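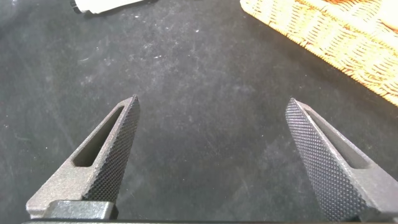
Slide 1 - Opening and welcome

Good morning. My name is Ayanda Dlamini, and I speak on behalf of the Flunari family support service in Jornarville. The subject today is bedtime between the ages of two and six, and in particular the child who will not settle alone.

Please allow 25 minutes for the talk. Questions are taken at the end.

Slide 2 - What parents report

Last September the service sent a short survey to families on its register, and 962 replied. Trouble at bedtime was the concern raised most often, ahead of meals and screen time. Many parents wrote that they felt judged by relatives. Pause before moving on. 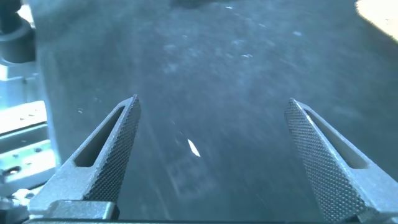 Slide 3 - The hour before bed

Keep the order of events the same each night: bath, teeth, story, light out. The clock matters less than the order. A child who knows what comes next has less to argue about.

Lively play should stop before the bath. If one parent works late, a greeting at the bedroom door is enough - a second round of games is not advised.

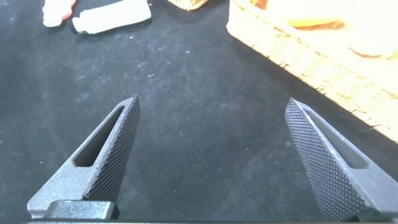
Gripper, fingers open

Slide 4 - When the child calls out

Answer once, in a calm voice, and keep the visit short. Use the same few words each time. Parents may sit near the bed at first and move the chair a little further away every few nights. In the Buthelezi group, nearly 18 nights passed before most families had moved the chair to the door.

Illness, a new baby or a house move will set matters back. Return to the earlier step without blame.

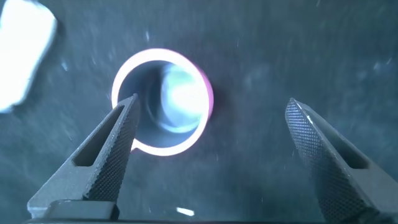
Round opening with a bright rim

Slide 5 - Fears of the dark

Do not search the cupboard for monsters. Listen, name the fear and say plainly that the room is safe. A dim lamp may be left on.

Slide 6 - Further help

The Cluler leaflet is on the table by the door. Families with continuing worries should speak to their health visitor. Take questions.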